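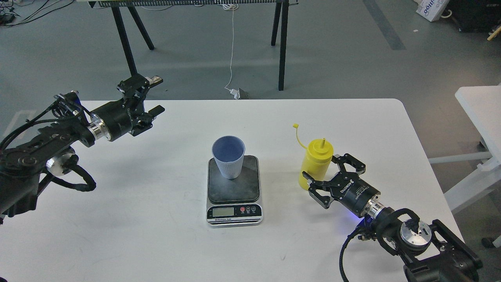 Gilmar Moura writes that weighing dressing out of a squeeze bottle is a waste of a scale, that the display always trails the hand, and that a set of measuring spoons would get me to the same place with less to wash.

The first point is partly correct and I will get to it. The second is correct. The third I disagree with, at least for oil, honey and anything with mustard in it. A tablespoon of honey leaves a good part of itself on the tablespoon. The amount left depends on the temperature of the honey, the shape of the spoon and how long you are willing to stand there. A cup on a scale has the same problem with what clings to the wall, but if the mixing happens in that same cup the residue counts as delivered. So the rule in my kitchen is to weigh into the vessel you will mix in and never transfer.

The equipment has not changed since April. A flat electronic scale, its platform badly scuffed by now, which has no effect on the reading. A light blue plastic cup, fluted on the outside. A yellow squeeze bottle of the condiment type, with the pointed nozzle and the little cap on a strap. I have replaced the batteries in the scale once.

The cup weighs 45 grams. I mention it only because it is worth writing down the empty weight of anything you weigh into regularly. If the scale shuts itself off halfway through, and mine does, you have lost the tare and whatever you had added is now an unknown quantity. With the empty weight on a piece of tape inside the cabinet door, you turn the scale back on with nothing on it, put the cup down, subtract, and continue. It takes a few seconds. Without that number you either start over or guess.

Now the lag. Kitchen scales average their readings to keep the last digit from flickering. While weight is being added the number shown is old, and it settles only after you stop. How old depends on the model. I compared mine with a Tomdale borrowed from my sister and the Tomdale was faster to settle but drifted if left alone with a load on it. Mine is slow and stays put. I prefer slow.

With a steady squeeze, aiming for 20 grams of oil, I overshot on every attempt of the first evening. The correction is to work in two stages. Squeeze until the display shows a little more than half of what you want, stop, and wait for it to settle. Then finish in short pulses with a pause after each. This is how anyone would do it after a few tries, and I include it only because the booklet that came with the scale says "add ingredients slowly," and adding slowly is the wrong instruction for this scale. If the stream is thin enough, the scale treats the change as drift and zeroes it out. I have dripped oil into a tared cup and watched the display hold at zero the whole time. Pulses are large enough to register. A trickle may not be.

If yours does this, there are two ways around it. One is the pulses. The other is to put the cup down, leave the tare button alone, and work from the gross weight. On my scale the automatic zeroing operates only near zero, so with the cup's own weight showing it leaves small additions alone. I don't know whether that holds for every make. The Zisa at work behaves the same way and the old Dratow I gave away did not.

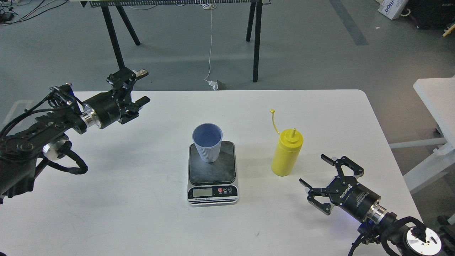

The alternative method, which I have come to use more often, is to weigh the bottle and leave the cup off the scale altogether. Stand the full bottle on the platform, press tare, pick it up, squeeze, and put it back. The display gives a negative number equal to what left the bottle. The lag no longer matters because you are not reading during the squeeze. The trickle problem goes away for the same reason. It also lets you dispense straight into a hot pan, or onto a plate, or into a bowl too big for the platform, where the rim would hide the display.

The disadvantages are as follows.

You cannot see where you are as you go. You squeeze by feel, put the bottle back, and read. After a week with one bottle and one liquid the hand gets fairly good at it. Change the liquid and you start again.

Drips on the outside of the bottle count as not dispensed. A drop running down the nozzle goes back on the platform with everything else, so wipe the tip before picking the bottle up and again only after you have read the number. The order matters more than the wiping.

The cap strap is a nuisance. If it rests on the counter or against the wall behind the scale, it carries a small part of the load and the reading changes when it shifts. Turn the bottle so the strap hangs free. The same goes for cords, dish towels and the corner of a recipe card.

The bottle has to be placed near the middle. A tall, narrow bottle at one corner of the platform reads differently on my scale than it does in the center. The difference is small, but it is of the same order as a pinch of salt, and if you are bothering to weigh, you may as well put it in the middle. I now put a pencil dot there. It wears off.

Full, my bottle comes to almost 600 grams. That is well within what a kitchen scale is meant for, but resolution is a separate question from capacity. Mine reads in whole grams. For oil this is plenty. For salt, dry yeast or anything measured in fractions of a teaspoon it is useless, and I use a spoon for those like everyone else. I make this concession to Gilmar freely.

A check on the two methods. I dispensed oil into the cup, weighing the bottle, and then weighed the cup. The bottle method said 61. The cup, after subtracting its own weight, gave the same figure. I repeated this with honey and the two differed by one gram, with the cup lower. I believe the missing gram was the thread of honey that landed on the counter, since I had to clean it up, but I didn't weigh the sponge.

On washing up, the bottle method wins. The cup gets used for mixing or does not get used. A squeeze bottle needs attention every refill regardless: hot water, a drop of soap, and a pipe cleaner through the nozzle. Take the cap off its tip before washing, as oil sits in there and turns. Let the inside dry completely with the top off, overnight if possible. Water left under oil will make it spit in the pan.

For those who asked, the dressing is the one from the Tavares cookbook with less vinegar. Three parts oil, one part vinegar, by weight, and mustard to taste. Weigh the vinegar first. It has the smaller number and the smaller tolerance, and if you overshoot it you can still scale the oil up to match. Going the other way, you would be trying to get vinegar back out from under the oil with a spoon.

I have not yet tried any of this with tahini. It is too stiff for the nozzle at room temperature, and I would have to cut the tip wider, and then the bottle is no good for oil. I may buy a second bottle.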